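Club Notes: Changes to the coaching set-up for the new season

14/09/2023

Training for the senior and under-16 squads is back to its usual pattern after the summer break, and there are a few changes on the coaching side that members should know about before the league fixtures begin.

Enda Mulligan has stepped down as senior manager after four seasons. He told the players at the end of last season that he would not be carrying on, and he has kept to that in spite of one or two efforts to change his mind. He will still help with the goalkeepers when work allows. Under Enda the seniors went up a division, stayed up, and reached a county semi-final which they lost on penalties to Adach Rovers. He has asked that there be no presentation, so this paragraph will have to do.

Juraj Vrabec takes over. Most parents will know him from the under-16s, where he has been in charge for the past three seasons. He played as a centre half until a knee injury finished that, and he finished his coaching badge in March. Juraj has said he wants the seniors to defend further up the pitch and to stop giving the ball away from goal kicks, which was a weakness last year. The first two friendlies were a mixed bag: a 3–1 win at home and then a 4–0 defeat at Nic Aodha Park, where we were two down before we had won a corner. 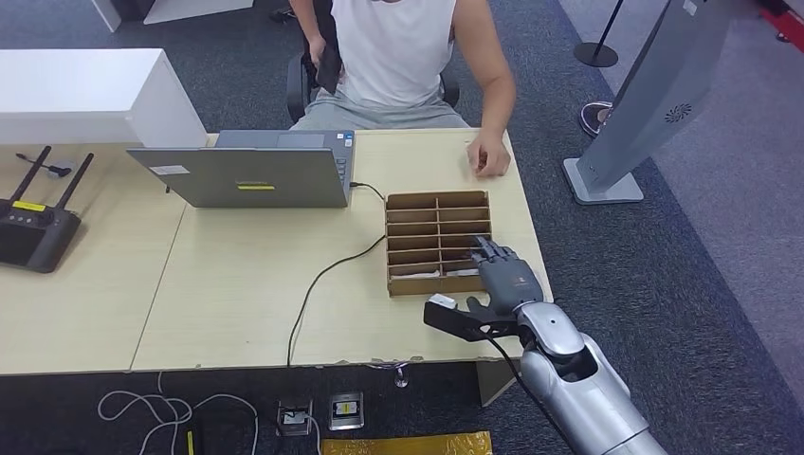 Meriem Ashour
Club Secretary and Newsletter Editor

The under-16s will now be coached by Deisy Puma, who ran the summer camp with Juraj. There were 30 places on the camp and all of them were taken, with a waiting list, so we hope to run two weeks next year if we can get the pitch. Deisy has already moved training back by half an hour to suit those coming from school on the bus. Please be on time for the new start, with shin pads and a full water bottle. The club does not keep spare shin pads.

Ultan Corrigan stays on as assistant to both squads and will look after fitness work. He is also the person to speak to about injuries. If a player has been told by a doctor or physio to rest, let Ultan know before the next session and do not leave it until match day. Players coming back from a head knock must be cleared before they train – there are no exceptions to this, including for cup matches.

On selection, Juraj would like it understood that places in the senior team will go to those who train. Anyone who misses both sessions in a week without letting him know will start on the bench at best. He accepts that shift work makes it hard for some, and a text message is enough. He will name the team the evening before each game, and it will go up on the players' group and nowhere else.

Subs for the season are due now. The adult rate is 200 and can be paid in full or in monthly parts. The under-16 rate has not changed. Anyone who has not paid or made an arrangement by the third league game cannot be picked, as the insurance only covers registered players.

The new away kit has arrived. It was paid for by Imex, who have also agreed to have their board on the car park side of the pitch for another year. The old away shirts need to come back, washed, and several are still missing, among them numbers 4, 11 and the larger goalkeeper's top. Leave them in the box inside the changing room door.

The first league match is away to Mukorico Athletic. Players should meet at the clubhouse, and lifts can be arranged through Ultan. Parking at their ground is tight and the lane floods after heavy rain, so please share cars where possible. The under-16s have a free week and start at home the week after.

We are still short of a linesman for senior home games. No experience is needed and Enda has offered to show whoever takes it on what to do. Names to me, please, at training or by email.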